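# The Gerneck job

The spring I worked at Fellport I had one task, and it was to choose a gripper. We had two on the shortlist, the Kırmızıgül (lovely soft pads, temperamental wiring) and the Gerneck, a plain two-fingered thing that looked as if it had been designed by someone who made filing cabinets. Danilo Cabrera loved the Kırmızıgül. I was hired, I think, so that somebody would argue with him.

We did the early rounds in simulation, in a made-up house Danilo called Palutville. He'd spent most of November on it and he was terribly proud! He'd put in rugs and pot plants and brickwork, and he would wander about in there at lunch with a sandwich in one hand and the arrow keys under the other, moving the furniture.

"You know the gripper doesn't care about the rug," I said.

"The camera does," said Danilo. "And I do."

The deal was 2000 tries for each gripper, same arm, same camera, same starting places, and whichever dropped fewer cups would get bought. The Kırmızıgül went first and did very nicely until it met the mugs with thick handles, which it squeezed straight out into the room like wet soap. Danilo watched them roll under things and said the friction settings were wrong. I said we'd agreed the friction settings. He went off to make tea and came back with only one cup, so I knew where I stood.

Then it was the Gerneck's turn. I'd set it going in the evening and gone home (I had a bus to catch, and a cold coming), and when I got in the next morning he was already at my desk with his coat on.

"It's dropped 14," he said.

"Out of the lot?"

"Out of the lot. Yours dropped 14 and mine dropped I'm not saying."

I tried very hard to look sorry. He scrolled through the runs for a bit, stopping on the ones he thought might be unfair, and there were 7 of those, and we argued over every one until the heating came on and he finally took his coat off. Then he asked to see it with no cup at all, just the hand open and the wrist turned over, so he could see how it sat from the camera's side. I tipped the arm until Palutville leaned over like a ship, the bricks sliding off to the right and his beloved rug going with them.

"Ugly great slab," said Danilo, but he pulled up a chair.
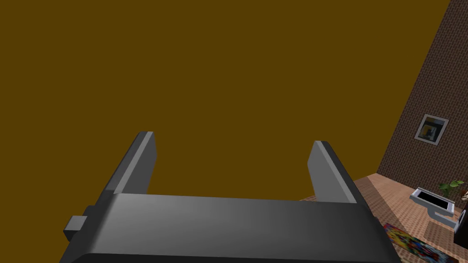
## What Danilo did next

He ordered the Gerneck before lunch, in his own name, and never mentioned it. I found the delivery note in the drawer with the teabags.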